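Bimanual box folding: how many demos before you stop collecting?

brudora_lab
Posted 22/10/2026
We have 482 teleoperated episodes of opening and flattening cardboard boxes with two arms. The policy handles the first flap, then stalls when both grippers need to hold the box at once. Is this a data volume problem or a labeling problem?

hpetersen
Volume. We stopped seeing that stall near 3,000 episodes. Below that the handoff states are too rare.

tidewrench
Disagree with Hartmut. More of the same demos gives you more of the same gap. Sort by phase first. If the two-gripper phase is 90 frames out of a long episode, the loss barely sees it.

hpetersen
Reweighting 482 episodes overfits to one operator's habits. Seen it on the Bornix set.

tidewrench
Then use more operators. Still cheaper than 3,000.

brudora_lab
Checked. Only 113 episodes have a clean two-gripper hold. The rest were trimmed early by the Drison export script. Current collection cell:
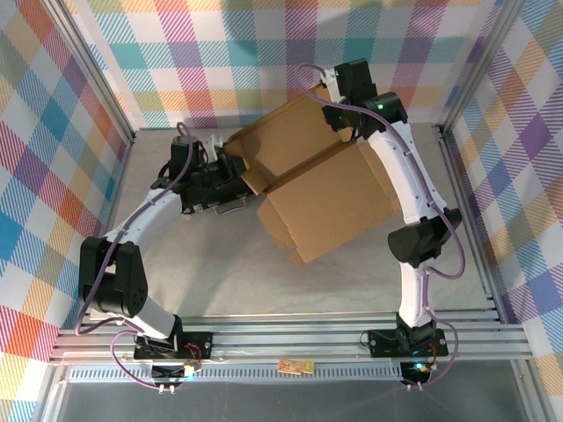
Re: walls and background

kessel_m
Is the plaid on all three walls in every episode? If so, the encoder may be keying on it. Swap the panels every session and log which set is up.

brudora_lab
Same walls throughout so far. Can swap.

tidewrench
Low priority. A fixed background won't explain a stall at one phase. Fix the export first, then recollect the hold with the box at different tilts and the flaps in different positions.

hpetersen
Agree on the export. Not on the walls, do both. And keep the failed grasps, labeled as failed.

brudora_lab
Re-exporting from the raw logs now. Will post the per-phase counts when it finishes.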